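Two Arms and a Butcher Block
What a winter in a shared workshop taught me about teaching a robot to set the table

I should start with the smell, because it was the first thing my neighbors at the workshop complained about. It was January, the heating was on full blast, and I was drilling a hole in an aluminum extrusion with way too much cutting oil. "Is it going to be worth it?" somebody yelled over the partition. I yelled back that I'd let them know in the spring!

The plan was simple enough to fit on a sticky note: two robot arms, one table, and the kind of stuff you'd find in any kitchen drawer. I wanted them to sort utensils, hand a knife across from one side to the other, maybe put something in a dish rack without throwing it on the floor. I named the project Hurkano, which means nothing, and I've stopped trying to come up with a meaning for it.

Starting with the table
I gave myself 3000 dollars and blew through the first 300 on a worktop and a bag of brackets. The butcher block was a splurge, sure, but I'd already tried a cheap hollow tabletop and every time an arm stopped suddenly the whole thing hummed like a guitar. Wood with some weight to it fixed that in an afternoon.

The black frame around it went together in 4 evenings. I squared it up, tightened everything, went home happy, and came back to find it leaning like a tired fence. So I loosened it all and did it over, this time from the bottom corners up. If you build one of these, buy more corner brackets than the drawing says. I used every spare I had and then borrowed a handful from the bike repair bench.

The arms are kits from Haler, a little outfit that sells them in boxes of parts with a very optimistic manual. They sit on opposite sides of the table and reach in toward the middle. The control software is Keko, which is free and cranky, and I love it about two days out of three.

Forks, spoons and plastic lunch
Once both arms could move without whacking each other, I got to go shopping – easily the best part. I came home with bright trays, a cutting board, cooking spoons in colors no grown-up kitchen should have, and a bunch of little food pieces. Strong colors make life easier for the software, and they cheer up a gray room, too.

Handing things over is where I've spent most of my time. One gripper holds a utensil out sideways, the other comes in open from the left, and then the two of them have to agree on who's got it. For weeks they didn't agree. I logged 185 tries before I quit keeping score and went back to fix the timing, which I should have done at try number ten.
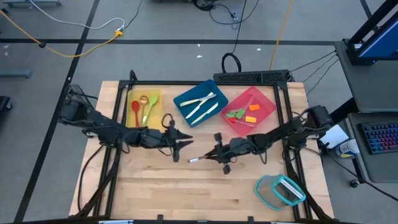
The cable situation
Let's talk about cables, since everyone who visits does. I had a beautiful drawing with every wire tucked into a channel. Then I swapped one motor, then a power supply, and after that the drawing was mostly a souvenir. My rule now is that wires run down the legs where they can, and any wire on an arm gets enough slack for the farthest reach plus a bit extra. Too little slack and you pull a connector. Too much and it drags across the table and takes a spoon with it.

The old-timer's fix is to move the arm by hand, power off, through every ugly pose you can think of, and only then cinch the ties. I use the reusable hook-and-loop kind from Öberg. Zip ties look neater – and you'll be snipping them off again by dinner.

I'm still chasing one annoying problem with the flatware. Thin handles roll a little as the fingers close, so a knife that started out flat ends up tilted by the time it gets across. I've got some rubber sheet on order to glue inside the fingertips, and a second fingertip shape half drawn up. The printer's booked through the weekend, so that one will have to wait.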